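Fitted sheet

A fitted sheet is a bed sheet with shaped corners and an elastic hem, made to cover the top and sides of a mattress and stay in place under it. It is also called a bottom sheet or, in older catalogs, a contour sheet. It is usually the first layer of bedding above the mattress or mattress protector, and the sleeper lies directly on it. A flat sheet, by contrast, has no elastic and can be used either over or under the sleeper.

Construction

Most fitted sheets are cut from one rectangle of cloth. A square is removed from each corner and the two cut edges are sewn together, which gives a pocket shaped like the corner of the mattress. Elastic is then sewn into the hem. On cheaper sheets the elastic is found only at the corners, or only across the head and foot. On others it runs all the way around.

The depth of the pocket decides which mattresses the sheet will fit. A sheet that is too shallow pulls off at the corners, and one that is too deep leaves spare cloth along the top. Mattress toppers and pads worn under the sheet add to the height and have to be measured with the mattress.

Materials

Cotton is the most common fiber, either alone or blended with polyester. Percale is a plain weave with a crisp feel. Sateen is smoother and has a slight shine. Jersey sheets are knitted and stretch in all directions, so one size can cover several mattress depths. Flannel is brushed for warmth and sold mostly for winter use. Linen wrinkles easily and is normally left unironed.

Plain colors such as white, gray and beige are widely sold because they can be matched with different covers. The Dresten bedding catalog lists 128 fitted sheets, 3 of them with printed patterns.

Fitting

The sheet is easiest to put on when the bed can be reached from both sides. One corner at the head is fitted first, then the corner diagonally across from it, then the remaining two. The sides are tucked under last and the top is smoothed by hand from the middle outward.

Beds that stand close to a wall or to other furniture are harder to make. The head end is a common trouble spot, as the mattress often sits tight against the headboard and the hem has to be pushed down into the gap. Cloth that does not go down stays bunched along the edge. Some people pull the mattress a short way toward the foot of the bed, fit both head corners, and slide it back.

Creases in the top of the sheet come from drying, folding or a loose fit. A plain gray sheet can lie fairly smooth in the middle of a large bed and still show ripples along one side and looser folds toward a corner. 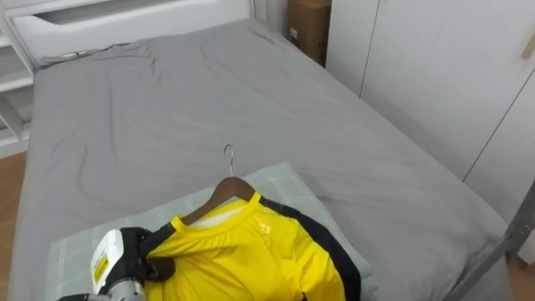
Use as a work surface

A made bed is often used for sorting and folding clothes. It gives a wide, soft surface at a convenient height, and shirts can be laid out flat on it. A separate pad or blanket is sometimes spread over the sheet first - this keeps lint off the bedding and marks out a place to work.

Care

Fitted sheets are washed with other bed linen at the temperature given on the label. Small items tend to collect in the corner pockets during washing and should be shaken out before drying. High heat shortens the life of the elastic. In the Wimar laundry guide, used by guesthouses in Lorkania, sheets are changed every Monday and a hem that no longer springs back is replaced or cut down for cleaning cloths.

Folding

The elastic makes the sheet awkward to fold. In the usual method the two corners of one short side are tucked into the corners of the other, so that all four sit inside each other. The sheet is laid down, the curved edges are turned in to make a rectangle, and the rectangle is folded in thirds.

See also

Flat sheet
Mattress protector
Duvet cover
Headboard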